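4. Before you start recording: house rules for the hand-held grippers

Last changed July 5, 2023. If you have the April print-out pinned up over your desk, please bin it, as steps 4 and 9 are different now.

I wrote most of this section after watching a lot of people pick up a gripper and go straight to work, which I completely understand (I did it too!). The Clukaver units are friendly things and you can be recording two minutes after opening the case. But the recordings get used by other people, months later, and those people can't ring you up to ask what you had on the table. So please go through the steps in order the first few times. After that it takes hardly any time at all.

You'll need: one gripper, one charged battery, the lint-free cloth from the case lid, your session sheet, and the Flokari app open on a phone or laptop.

4.1 Checking yourself and the space

1. Walk the floor you are going to use. I mean really walk it, from your table to the place you'll be carrying things to, looking down. Any cable that crosses your path gets moved to the wall or taped flat.

2. Tell the people nearest you that you're about to record. A quick "cameras going on" is plenty. Anyone who would sooner not be in it can say so, and then you turn your table or wait for them to finish.

3. Tuck in or take off anything that dangles: lanyards, long necklaces, scarves, hoodie strings. Tie long hair back. The jaws don't pinch very hard but they do close quickly, and I've lost a perfectly good hoodie string that way.

4. Leave a clear strip of 80 cm on your side of the table. This used to be less. We changed it once people began wearing backpacks during sessions and knocking into the table behind when they turned round.

Note: if the other side of the room is busy, that's fine. You don't have to wait for a quiet building. Rules in this section are about your own table and your own path.

CAUTION: Never reach across somebody else's working table while their gripper is switched on, even to grab your own pen. Ask them to pass it.

4.2 Checking the gripper

5. Wipe the lens with the dry cloth. No sprays, no sleeves, no breathing on it first.

6. Look at the vents on the housing. They must be open – no tape, no stickers, no labels. I know it's tempting to stick your name on there because it's such a handy flat bit. Put it on the case.

7. Open and close the jaws five times, slowly. It should feel the same each time. If it catches, stop, write "sticky jaw" on the session sheet and swap the unit. Please don't oil it.

8. Check that the square marker is clean and lying flat. A curled corner is enough to spoil the tracking, and you won't find out until the whole session comes back rejected. Spare markers are in the Brandix drawer, in the envelope. Use those and only those, as one printed on the office printer comes out a hair too small and causes no end of bother.

9. Switch on and wait for the app to show a battery reading of 91 or more. Below that, change the battery first. (In April we allowed less, and had too many sessions stop in the middle of a task.)

CAUTION: If the housing feels hot to the hand at any time, switch off, put the gripper down on a hard surface and leave it alone. Don't put a hot unit back in its case.

4.3 Recording

10. Scan the task card, then read it. The whole card, please, including the small print at the bottom where the end position is given.

11. Hold the gripper over the table for a slow count of three before you move towards anything. The software uses this to find its bearings.

12. Do the task at your ordinary pace. New people nearly always go too slowly and carefully, as if they were carrying a full tray of drinks! If you fumble something, carry on and pick it up again as you normally would. Fumbles are useful and we keep them.

13. If something goes wrong that isn't part of the task, say you drop the gripper or somebody bumps you, say "scrap" out loud and press the side button twice. Then start that take again from step 11.

14. Stop after 200 takes or when your wrist starts complaining, whichever is first. Shake your hands out, have a cup of tea. I have never yet seen a good recording made with a sore wrist.

Note on the coffee-table tasks: the Zoëga set uses real cups with real liquid in them. Keep the cups to the half-way mark and the gripper body above them at all times. There is a longer list for this set in section 6.

4.4 Faces and other people's things

Faces are blurred or blocked out before a recording leaves our own server, and that covers bystanders as well as the person holding the gripper. It does a good job on faces. It doesn't do anything about open letters, screens with email on them, name badges or the whiteboard with next month's plans, so those are down to you. Turn screens away or lock them. Turn letters over.

Nothing gets copied to a personal phone, not even a funny bit. If you think a recording has caught something it shouldn't have, write the take number on the sheet with a big ring round it and I'll pull it out the same day.

4.5 Packing up

15. Switch off in the app first and then on the unit. Doing it the other way round leaves the last file open, and you'll get error 827 the next time you log in. (If you do get it, see section 9. It's easily mended.)

16. Wipe the pads with the cloth, close the jaws gently, and take the battery out.

17. Coil cables loosely, over and under. Not round your elbow!

18. Fill in the sheet: unit number, task set, how many takes, how many scrapped, anything odd. "Nothing odd" is a perfectly good answer, but do write it.

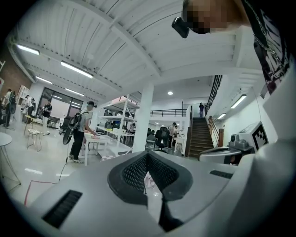
Fig. 4-1. Gripper in a shared room, with other people at work.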